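Speaker notes – Uven Library local history evening, Saturday

Talk: What the rate books tell us about Mirnach Street

(Start when Birutė gives the nod. Water is on the lectern. Speak to the back row, the hall swallows sound.)

Good evening and thanks for coming. I'm Kevin Ní Chonaill and I've been reading the old council rate books for Uven, mostly the volumes for Mirnach Street and the lanes behind it. Tonight is what I found, what I didn't find, and how you can look up your own house.

A rate book is a tax list. Every year the council wrote down each property, who owned it, who lived there, what it was built of and what it was worth. The clerk did it by hand in a ruled ledger. The ones I used have 1,521 entries between them and I have now typed up all of them.

(Pause. Ask who has used a rate book before. If a lot of hands, skip the next paragraph.)

The columns run left to right: number, occupier, owner, description, annual value. House numbers are the part you should trust least. Mirnach Street was renumbered when the tannery land was cut up, so number 126 in the early books is not the 126 that has the dentist in it now. Go by the neighbours. If you find the same three families in a row two years running, you are in the right spot, whatever the number says.

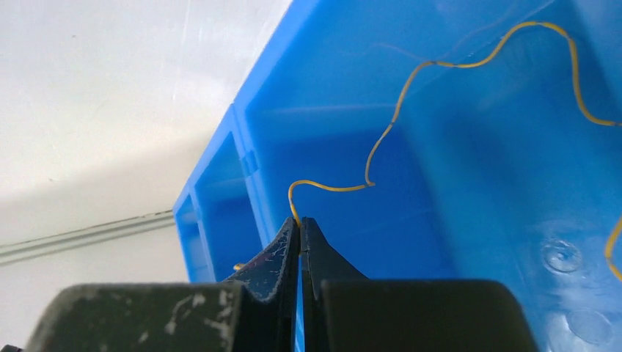

Occupations are the next thing. The clerk was supposed to write one for each occupier and for the first few years he did: carter, laundress, saddler, gentleman. Then a new clerk came in and nearly every woman who ran a business turned into "household". Mrs Dresano had the boarding house on the corner and advertised it in the paper, and he still put "household". When I was matching people from one year to the next I ended up thinking of each family as a cord, thin and yellow like the one over the blue bin on the screen, and my job was to get hold of it at one point and follow it both ways. Some of them I could follow through every volume. Others I lost at the first change of clerk.

The Sepp family is the best one I have. Heino Sepp is here tonight, second row I think, and he has let me use his grandfather's letters. The rate book has the grandfather as a tenant in a two-room timber cottage. Four years on he's the owner, and the description reads "brick, shop and dwelling". The letters fill in the rest – he borrowed from a brother-in-law, did the brickwork himself on weekends and fell out with the council over the verandah posts. (Read the bit about the posts. Keep it short. Heino may want to add something.)

Values. Don't compare a figure from one book with a figure from another unless you know whether there was a revaluation in between. There were 2 in the period I looked at. The cottage next to the Sepps went up sharply in a single year and I spent a whole winter looking for the extension. There wasn't one. They had revalued the street.

What's missing: one volume has water damage along the bottom of every page, so the last few entries on each are gone. Two lanes were left out altogether until residents wrote in about the drains. If your place was on a lane, try the drainage petitions first. Baiba Ozoliņš at the desk can get those out for you with a day's notice.

(Time check. If past 7.40, go straight to questions.)

How to look up your own house: start with the most recent book and work backwards. Copy down the neighbours on both sides each time. Note the colour of the ink if it changes partway down a page, as that usually means a later correction. Pencils only in the reading room.

Thanks to Birutė Pärn for the booking and Ignacio Benítez for checking my typing against the ledgers. Handouts are on the table near the door, 100 copies, one per household please.

Questions. Repeat each one into the microphone before answering.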